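Newsletter > May > Software > Tooling

Planner update: seams first, handles later

The Drellham group has moved its drawer work onto the new release of Likel, our motion planning package, and the old planner is now switched off on the drawer station. Most of the changes are in how the software deals with plain furniture fronts.

The earlier version looked for a handle or knob and built the approach from there. On a flat front with no hardware it found nothing, picked a point near the middle of the largest panel, and went for that. Likel now asks the perception module, Isico, for seams. Isico returns a list of straight dark lines with a confidence score for each, and Likel groups them into drawer fronts before it plans anything. If two neighboring seams disagree on angle by more than 6 degrees, the group is thrown out and the arm waits for a fresh estimate.

Pale furniture on a pale table is still the hard case. The depth values get noisy where the cabinet base meets the tabletop, and small specks used to come back as obstacles. We added a size filter for those. It is on by default, and you can turn it off in the station file if you work with small parts.

Cable handling has changed too. The planner used to treat the arm cable as part of the gripper, which made the gripper far too wide on paper and ruled out most low approaches. The cable is now its own soft body with a separate clearance value. Low drawers are reachable again, but planning takes longer - the limit is set to 600 milliseconds per attempt, with six attempts before the run stops and logs an error.

We replayed 2793 logged approaches against the new release before switching over. The replay tool, Long, is in the shared folder with a short readme. Please use it before changing any clearance values, and attach the output to your merge request.

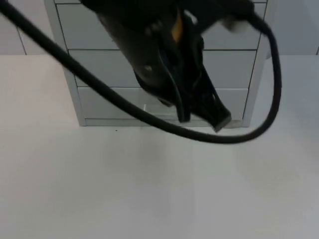 The gripper in front of the drawers, with the cable looping past it. 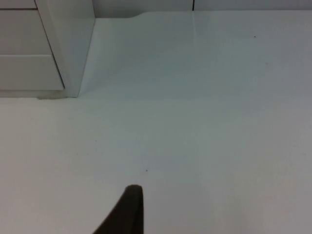 Do I need to recalibrate the wrist camera before moving to the new Likel release?

Only if the camera has been taken off or the mount changed after your last calibration. The file format is the same, so an existing calibration loads as it is. Run the short check in Long first, and recalibrate if it reports a warning.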